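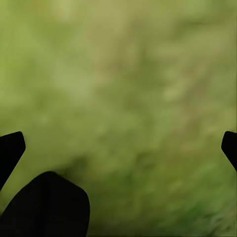

Equipment Review: Grestusier Rolling Storage Cabinet

Prepared for the Dreninside Recreation District by Dennis Kioko, Equipment and Facilities Office

Purpose of This Review

The Equipment and Facilities Office reviews all storage furniture before it is added to the district's approved purchase list. The Grestusier rolling storage cabinet, made by Hassanpour, was submitted for review by the Youth Programs section as a possible replacement for the fixed closets in the multipurpose rooms. The office has completed its review, and the findings are set out in the sections that follow.

Sites remain free to keep their current storage. Inclusion on the approved list permits a purchase but does not require one, and the cost is charged to the site's own equipment budget.

General Description

The Grestusier is an upright steel cabinet on casters. It has two full-height doors, adjustable shelves, and a deep open bin across the bottom for balls and other items that do not stack. A push handle is fixed to each end. The cabinet is sold in gray and in dark blue, and the district received the gray version. It is 60 inches tall, low enough for most adults to see over while pushing it, and it passes through all of the standard interior doors at the Main Street and Lakeside sites without being tilted. It does not pass through the older door between the Lakeside gymnasium and the hall. Staff at that site took it around through the lobby.

Delivery and Assembly

The cabinet was delivered in two cartons. The first held the body panels and doors, and the second held the shelves, casters, handles, and hardware. All parts were present. One shelf had a bent corner, which Hassanpour replaced without charge after a photograph was sent to its service address. The replacement took a little under two weeks to arrive.

Assembly was completed by two members of the facilities crew. The printed instructions are clear up to the point where the doors are hung. The drawing for that step shows the hinge plates from the back, while the drawings before and after it show the cabinet from the front, and the crew hung the left door upside down on the first attempt. The manufacturer's website carries a corrected drawing, and sites should print it before starting. The casters should be attached while the cabinet is lying on its back. A second person is needed to bring it upright.

Use During the Review Period

The cabinet was placed in the large activity room at Main Street, where it served the after-school program, the toddler open play hours, and the seniors' chair exercise class. It was later moved to Lakeside, where it was used mainly for indoor sports. Staff at both sites were asked to load it as they saw fit and to report problems to this office in writing.

The bottom bin was the most favorably reported feature. Its front lip is high enough to hold balls of mixed sizes when the cabinet is moving, and low enough that younger participants can reach in and return items themselves at the end of a session. Program leaders at Main Street reported that cleanup became noticeably shorter once this bin was in use. The bin has a solid floor with no drain holes. Items used outdoors should be wiped down before they are put away. 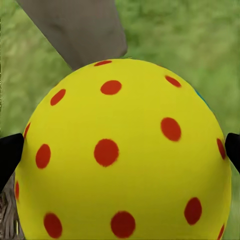 Yellow ball with red dots (computer rendering).

The upper shelves are suited to boxed games, cones, folded mats of the thin type, and craft supplies in closed tubs. They are not suited to the thick tumbling mats, which remain on wall racks. Each shelf rests on four metal clips that press into slots in the side panels. The clips hold well when seated, but it is possible to push one only halfway in and believe that it is secure. One shelf dropped at the front edge at Lakeside for this reason, spilling a tub of beanbags. There were no injuries. Sites are directed to press each clip until it clicks and then to pull down on the empty shelf by hand before loading it.

Movement and Stability

The cabinet rolls quietly on tile, sealed concrete, and the gymnasium floor, and left no marks on any of these surfaces. It is harder to move on carpet. One adult could move the loaded cabinet across the carpeted lobby at Lakeside, but staff described the effort as considerable, and the office advises that two persons be assigned wherever carpet must be crossed.

Two of the casters lock by means of a foot lever. The levers are stiff when new. They loosened to an acceptable level in the course of normal use and have since held the cabinet in place without fail. The lever color is the same black as the wheel housing, and it is difficult to see at a glance whether the lock is set. The facilities crew applied a strip of bright tape to each lever on the review unit, and this modest step was well received.

With both doors open and the heaviest items on the top shelf, the cabinet could be made to rock when pulled from the front. It did not tip. When loaded as the manufacturer directs, with heavier items low, no rocking was observed. The office regards proper loading as a condition of approval, and a loading card will be posted inside the left door of every unit purchased.

Lock and Keys

The doors close with a single keyed handle. Two keys are supplied. All cabinets from the same shipment may share a key, and sites that need separate access must state this at the time of order. The lock is adequate for play equipment and general supplies. It should not be relied upon for medication, cash boxes, or participant records, all of which are covered by separate district rules.

Cleaning

The painted surfaces were cleaned each week with the district's standard mild cleaner and showed no wear. Tape residue came off with warm water. The interior corners of the bottom bin collect dust and small debris and are awkward to reach with a cloth. A hand vacuum with a narrow nozzle does the job well.

Comparison With the Rasham Cabinet

The district already owns several Rasham cabinets, and sites have asked how the two compare. The Rasham is lighter, easier to roll on carpet, and less expensive. Its doors are thin, however, and those at Main Street no longer meet in the middle. It has no open bin, so balls must be stored in net bags on a hook or in a separate container. The Rasham remains acceptable for offices and craft rooms that are not used for active play. For rooms that serve several programs in one day, the Grestusier is the stronger choice.

Price and Warranty

The price quoted to the district is $1,602 per unit, delivered to the loading door. Assembly is not included. Hassanpour offers a reduced delivery charge on combined orders, and sites that intend to purchase should notify this office so that orders can be placed together. The warranty covers the frame and doors for 15 years. Casters, handles, and shelf clips are covered for one year only. Given that the clips are the part most likely to be lost, each site should order a spare set with its cabinet.

Findings

The office finds the Grestusier to be a sturdy and practical cabinet for shared activity rooms. Its bottom bin and quiet casters are of real benefit to staff who must change a room over quickly between programs. The door assembly drawing is poor, the shelf clips require care, and the weight of the unit limits its use in carpeted buildings.

The cabinet is approved for purchase, subject to the loading card and the shelf check described above. It is not approved for use in preschool rooms where children may be present without an adult within reach, as the doors do not have a soft-close hinge and can pinch fingers.

The review unit will remain at Lakeside and may be examined there during the equipment open house on Sat 29 September. Staff wishing to see it at another time should call the site desk first. Orders for the combined November delivery should be sent to the Equipment and Facilities Office on the usual form, with the budget code and the preferred color filled in.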